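20. März 2018

Wieder am Schnittplatz, wieder die dritte Folge. Ich schreibe das mal auf, solange ich es noch im Kopf habe, sonst fragt mich in zwei Wochen jemand, warum der Anfang umgestellt ist, und ich weiß es selber nicht mehr.

Stand heute früh: Rohschnitt Folge 3 (die mit dem Wasserwerk in Akport) lag bei 11 Minuten, abgemacht sind 7. Die Serie läuft ja nur im Netz, da könnte man sagen, ist doch egal, wie lang das wird – aber Nullix hat uns die Startseite für Clips bis höchstens 10 Minuten zugesagt, und bei den ersten beiden Folgen sind uns die Leute schon nach dem Vorspann reihenweise weggelaufen. Also kürzen.

Rausgeflogen ist als Erstes die Anfahrt. Tut mir ein bisschen weh, das Licht war so schön! Aber die Fahrt erzählt nichts, was man nicht nach drei Sekunden verstanden hat. Dann das zweite Gespräch am Pumpenhaus, das war inhaltlich dasselbe wie das erste, nur mit Wind im Mikro. Den Wind habe ich übrigens mit dem neuen Filter einigermaßen wegbekommen, Einstellung liegt im Projektordner unter Ton/Wind_2. Bitte nicht überschreiben, ich brauche die für Folge 4 noch.

Drin geblieben ist die Stelle, wo die Ingenieure vor dem Schaltschrank stehen und sich streiten, welche Leitung zuerst ans Netz geht. Das ist für mich das Herz der Folge. Untertitel dafür fehlen noch komplett, ich habe nur Platzhalter gesetzt (gelb, damit man sie nicht übersieht). Die Übersetzung aus dem Büro Mohammadi soll diese Woche kommen. Beim letzten Mal waren die Zeilen teilweise viel zu lang, da habe ich einen ganzen Nachmittag umgebrochen, das mache ich nicht noch mal.

Mittags dann Export für den Vorabtest. Erster Versuch ging schief, Ton nach der Hälfte asynchron, immer mehr, am Ende fast eine Sekunde. Schuld war mal wieder ein Clip mit variabler Bildrate, nämlich das Handyvideo vom Marktplatz. Umgewandelt, neu eingesetzt, zweiter Export sauber. Merken: Handymaterial IMMER erst umwandeln und dann in die Zeitleiste ziehen, auch wenn es eilig ist.

Der Link ging danach an den Testkreis, 68 Leute, Frist bis Freitag. Ich hatte ja mit nichts gerechnet, aber die ersten Antworten waren nach der Mittagspause schon da, und das Tempo finden fast alle besser als bei Folge 2. Mit dem Sprechertext sind sie nicht so glücklich.

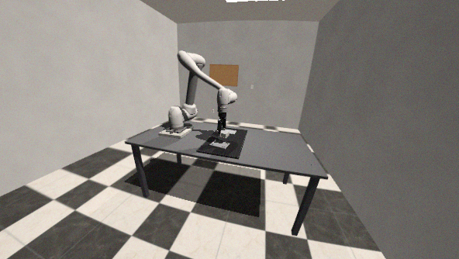
Pundness schrieb dazu, der Sprecher erkläre in den ersten zwei Minuten alles, was man ohnehin sehe, und schweige dann ausgerechnet bei der Frage, wer das Wasserwerk nach dem Abzug der Einheit eigentlich bezahlt. Er solle vorne die Hälfte streichen und hinten wenigstens zwei Sätze dazu sagen.

Saß, muss ich zugeben. Ich habe mir die Stelle daraufhin noch dreimal angeschaut und ja, da klafft ein Loch. Wir haben die Antwort sogar im Material, im langen Interview auf Karte B, kurz vor Schluss, da wird ziemlich offen über das Geld geredet. Ich hatte das wegen der Länge draußen gelassen. Jetzt will ich es doch reinnehmen und dafür den Sprecher am Anfang kürzen, dann bleibt die Gesamtlänge gleich. Der Satz mit den »zerstörten Landstrichen« kann auch weg, klingt wie ein Kinotrailer.

Musik: unter dem Streit am Schaltschrank jetzt gar keine mehr. Ich hatte da so ein dunkles Brummen liegen, und das macht die Leute viel bedrohlicher, als sie waren, die haben sich hinterher gegenseitig Tee eingeschenkt. Beim Abspann bleibt das alte Stück, die Rechte sind bis Juli geklärt. Was danach ist, müssen wir mit Nullix besprechen, ich habe eine Mail geschickt und noch keine Antwort.

Noch offen:
Sprechertext neu, vorne kürzer, hinten die Frage nach dem Geld
Interview Karte B sichten und Ausschnitt setzen
Untertitel einbauen, sobald sie da sind
Farbkorrektur bei den Innenaufnahmen im Pumpenhaus, die sind mir noch zu grün
Vorschaubild für die Folgenseite – das jetzige zeigt jemanden mit geschlossenen Augen, geht gar nicht

Sicherung liegt auf beiden Platten, die alte Fassung heißt F3_lang und bleibt bitte stehen, bis die neue abgenommen ist. Morgen bin ich erst ab zehn da, Tonstudio ist bis dahin sowieso belegt.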